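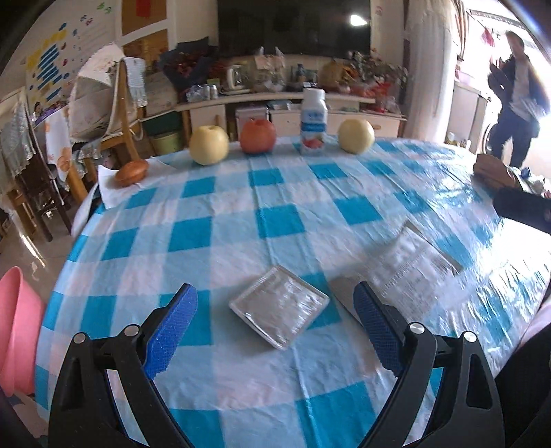 Procurement_Desk wrote:
Our department is evaluating the Skadine hand-held gripper kit for collecting manipulation demonstrations in private homes, and I would welcome comments from institutions that have already placed an order. The kit under review consists of the gripper with its wrist-side camera, one spare set of finger pads, a charging dock and a year of access to the upload service. Our first trial task is table clearing at a round dining table, with fruit, a bread roll, a bottle of drinkable yogurt and a clear square container with a ridged lid. The blue textured pads on the inner faces of the jaws are the part on which I most need advice. The vendor quotes 1,705 per kit, before tax, and offers a reduced rate for orders of 6 or more. We must return a decision before the end of August.

Lab_Ops_North wrote:
We have operated the Skadine kit for two terms. The mechanical side is satisfactory. The pads hold fruit well and do not mark it. Smooth plastic lids are a different matter, and our operators were instructed to approach such containers by the side walls. Replacement pads are sold only in full sets, and delivery has been slow. I recommend that you order spares together with the kits.

Kovex_User_22 wrote:
I must disagree with the suggestion that the mechanical side is satisfactory. Our unit compared Skadine with the Kovex gripper, and the pivot screws on the Skadine linkages required retightening every few sessions. The Kovex model uses closed joints and needed no adjustment during the same period. It costs more to purchase and less to maintain.

Lab_Ops_North wrote:
Please state which revision you tested. The first revision shipped with screws that had no thread lock. Ours are the second revision, and we check them on Monday mornings as part of a written procedure. We have not had to tighten one this term.

Kovex_User_22 wrote:
First revision. I accept the correction on that point. I maintain that a data collection tool should not depend on a weekly inspection, particularly when it is handed to operators working in homes at some distance from the laboratory.

Procurement_Desk wrote:
Thank you both. Our sessions will be conducted in occupied homes, so weekly inspection by laboratory staff is not practical. Would a printed checklist for the operator be sufficient?

Field_Coordination wrote:
It was sufficient for us. The checklist has four lines: screws, pads, lens, battery. Operators sign it before the first recording of the day.

I would direct your attention to a separate matter. The camera has a very wide view. When it is aimed at a dining table, it will also record the television wall, the cabinets, the children's decorations and any member of the household who walks through a doorway. Our ethics office requires written consent from every resident, including those who take no part in the task. The Skadine upload service offers face blurring as an extra item at 329 per year, and the blurring is applied after upload. Our office did not accept that arrangement, and we now process all recordings locally before transfer.

Ševčík_Reseller wrote:
Disclosure: I represent Ševčík, an authorized reseller of the Skadine kit. Local blurring is available in the current desktop software and is included in the price. It must be enabled by the account administrator. The previous post describes the service as it was sold last year.

Field_Coordination wrote:
That is useful to know. The option does not appear in the manual supplied with our kits. I would ask the reseller to have the manual corrected.

Ševčík_Reseller wrote:
I have forwarded the request to the manufacturer.

Grotach_Eval wrote:
Our group at Grotach purchased the gripper alone, without the upload service, for 679. The recordings are saved in an open format and we encountered no difficulty in reading them. Institutions with their own storage should ask for this option by name, as it does not appear on the public price list.

On the question of lids, I do not share the view of Lab_Ops_North. A slow closing motion and a slightly lower grip were adequate for every container in our set. We consider this to be a matter of operator training, and I would not reject the product on these grounds.

Lab_Ops_North wrote:
Our lids may be smoother than yours. I would suggest that Procurement_Desk test the container in question before committing to the larger order.

Procurement_Desk wrote:
We will request a quotation for the gripper without the service and will extend the trial to include the container and the thin plastic bags. The screw revision will be confirmed in writing with the supplier. I will post the results in this thread once the trial period has closed.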